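씨앗 나눔과 씨앗 보관, 자주 묻는 질문

클립스테드 씨앗도서관에 처음 오시는 분들이 메일로 자주 보내 주시는 질문을 모았습니다. 읽다가 궁금한 점이 더 생기면 언제든 물어봐 주세요. 씨앗 이야기라면 밤새도록 할 수 있어요!

씨앗도서관은 어떤 곳인가요?

책 대신 씨앗을 빌려 가는 곳입니다. 봄에 씨앗을 가져가 심고, 가을에 잘 여문 씨앗을 받아서 일부를 돌려주시면 됩니다. 지금 목록에 올라 있는 품종은 모두 302가지예요. 토마토와 콩이 가장 많고, 요즘은 허브와 꽃씨도 부쩍 늘었습니다.

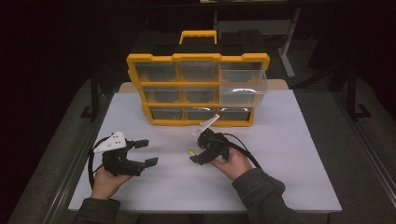 글쓴이
클립스테드 씨앗도서관 목록 담당

한 번에 몇 봉지까지 빌릴 수 있나요?

한 사람이 한 해에 12봉지까지 빌릴 수 있습니다. 처음이라면 서너 봉지만 골라 보시기를 권해요. 욕심껏 가져갔다가 모종 놓을 창가가 모자라서 쩔쩔맨 적이 저도 있거든요(그해 고추 모종은 욕실에서 컸습니다).

씨앗을 못 돌려주면 어떻게 되나요?

아무 일도 없습니다. 벌금도 없고 독촉 메일도 없어요. 장마에 다 녹았다거나 달팽이가 먼저 먹었다거나, 그런 소식도 목록에 적어 두면 다음 사람에게 큰 도움이 됩니다. 어디에 심었는지, 언제쯤 시들었는지만 짧게 알려 주세요.

초보자는 무엇부터 받아 보면 좋을까요?

강낭콩, 완두콩, 상추, 토마토입니다. 네 가지 다 대체로 제꽃가루받이를 하는 작물이라 품종이 섞일 걱정이 적습니다. 콩은 꼬투리가 바삭해질 때까지 줄기에 그대로 두었다가 따면 되고요, 상추는 꽃대가 훌쩍 올라와 솜털이 보이기 시작하면 봉투를 씌워 털어 냅니다. 상추 꽃을 처음 보고 깜짝 놀라는 분이 정말 많아요. 작고 노란 꽃이 꽤 예쁘답니다!

호박씨도 받을 수 있나요?

받을 수는 있는데 조금 까다롭습니다. 같은 종의 호박끼리는 벌이 오가며 쉽게 섞이기 때문에 이웃 밭까지 신경을 써야 해요. 전날 저녁에 다음 날 필 암꽃과 수꽃을 묶어 두고, 아침 일찍 손으로 꽃가루를 옮긴 뒤 암꽃을 다시 묶어 주세요. 넘스테드 텃밭에서는 이렇게 받은 단호박을 몇 해째 이어 오고 있는데, 맛이 기가 막힙니다.

토마토씨는 왜 발효시키나요?

씨를 감싼 미끈한 막을 없애려고 합니다. 씨와 과육을 컵에 담아 이삼일 두면 위에 하얀 막이 생기고 냄새가 제법 납니다. 그때 물을 부어 휘저으면 잘 여문 씨는 가라앉고 빈 씨는 떠올라요. 체에 헹궈 접시에 얇게 펴서 말리세요. 키친타월에 말리면 딱 붙어서 떼느라 고생합니다.

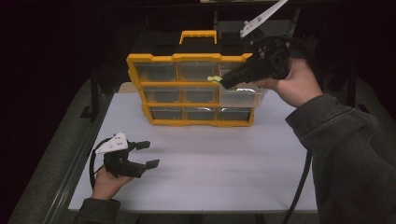
말리는 동안에는 하루에 한두 번 손으로 비벼서 뭉친 씨를 풀어 줍니다. 햇볕이 바로 드는 자리나 오븐은 피하고, 바람이 통하는 그늘이 좋아요. 손톱으로 눌러도 자국이 남지 않는 콩, 구부리면 휘지 않고 똑 부러지는 호박씨라면 보관할 때가 된 겁니다.

집에서는 어디에 보관하나요?

서늘하고 어둡고 건조한 곳이면 됩니다. 종이봉투에 담아 뚜껑이 꼭 맞는 유리병에 넣고 냉장고 안쪽에 두면 훨씬 오래가요. 꺼낼 때는 병이 실내 온도와 같아진 다음에 여세요. 차가운 병을 바로 열면 안쪽에 물기가 맺힙니다.

봉투에는 무엇을 적어야 하나요?

작물 이름, 품종 이름, 받은 해, 받은 동네. 여기에 한 줄 메모가 있으면 최고예요. ‘로스 언덕 쪽, 바람 많음, 키 작게 자람’ 같은 메모 하나가 얼마나 반가운지 모릅니다. 글씨는 연필로 써 주세요. 볼펜은 습기에 번지는 일이 있습니다.

오래된 씨앗도 심을 수 있나요?

먼저 싹을 틔워 보세요. 젖은 키친타월에 씨앗 열 알을 올려 비닐봉지에 넣고 따뜻한 곳에 둡니다. 여덟 알 이상, 그러니까 80퍼센트가 넘게 싹이 트면 평소처럼 뿌리고, 절반쯤이면 두 배로 촘촘히 뿌리면 됩니다. 파와 양파씨는 한두 해만 지나도 힘이 뚝 떨어지니 먼저 쓰세요. 토마토씨는 훨씬 느긋합니다.

가게에서 산 씨앗으로 키운 것도 돌려줄 수 있나요?

봉투에 F1이라고 적혀 있으면 받지 않습니다. 다음 세대에서 어떤 모습이 나올지 알 수 없거든요. 집에서 재미로 심어 보시는 건 대찬성입니다. 고정종이나 토종이라고 적힌 것은 기쁘게 받아요.

나눔 행사는 언제 있나요?

3월에 브로드사이드 마을회관에서 엽니다. 문은 오전 10시에 열고, 콩 종류는 거의 12시면 동이 나니 콩을 노리신다면 서두르세요. 빈손으로 오셔도 괜찮고, 빈 봉투를 몇 장 가져오시면 더 좋습니다. 행사에 못 오시는 분은 메일로 품종 번호를 알려 주시면 우편으로 보내 드려요. 반송용 봉투에 우표를 붙여 함께 보내 주세요.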